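Bring back the boring lunch break

Ate at my desk again. Crumbs in the keyboard, a call on mute, half a sandwich gone before I noticed what was in it. I've done this for most of 10 years and I'm done defending it.

When I worked in Brudham we stopped at noon. Whole office. Phones rang out. You went to the canteen or you sat by the canal and talked about nothing much – somebody's fence, somebody's bad knee. 40 minutes. Then back. The work got done, same as now, and I'd argue better.

Now I'm at Arkance and we have a "flexible midday window". Meaning what exactly? Meaning a meeting at 12:30 and another at 1. The calender fills up and you eat in the gaps, and then at three you're useless and cross and can't say why.

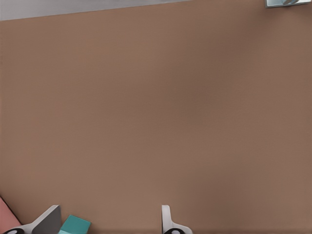

So should bosses force people to take a break? I think they should block the hour out for everyone, themselves first, and leave it at that.

Because if it's optional, it's gone. The keen ones skip it, the nervous ones copy the keen ones, and inside a month the rest of us are chewing with our cameras off. I've watched it happen at two companies. My sister-in-law's place in Drirkisar still shuts the doors for an hour and they haven't gone under.

People tell me they'd rather skip lunch and leave early. Fine. Do they leave early? I don't. I left at 7 most nights in December.

And no, I don't want a wellness app or a talk on mindful eating. I want a chair that isn't my work chair. Soup, maybe. Someone elses boring story about a fence.

Tomorrow I'm going out at noon. Phone stays in the drawer. If it's urgent it can be urgent at one.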